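We use cookies to remember your login and sort preferences. Accept | Manage settings

Can a machine restack paper cups in a break room yet?

Neelam Kaushik
I run supplies for a shop floor with 177 people on it. Clean paper cups get left all over the tables and somebody has to nest them back into the holder, up to 600 a day. Management wants to know if a small arm could do it. I have looked at one quote, from Vaněk, and it was vague on cycle time. Has anyone priced this or tried it?

Giang Khúc
Picking up the cup is the easy part. Paper walls give, so you want flat fingers and a low force limit, or you crush the rim and the cup won't nest. The harder part is orientation. An upright cup takes one grasp. A cup on its side has to be turned before it goes on the stack, and a single arm may need to set it down and regrasp.

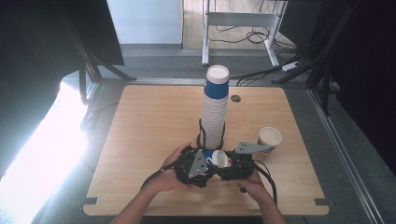

Does the height of the stack matter?
It matters a good deal, as a tall stack leans and the target rim moves a little with every cup added. We capped ours at 12 on the Pakix line and the misses dropped. If you go higher, have the camera find the rim again before each placement – a fixed taught position will drift.

Our average was 11 seconds per cup, including the camera pass. A person is several times faster.

Satish Bhatia
get a dispenser. cups stay in the tube until someone wants one and there is nothing to restack

Sigrún Thorlacius
Agree with Giang on the force limit. I would add that cup brands differ in taper, and a change of supplier in February cost us a full retune. Ask Vaněk who pays for that before you sign.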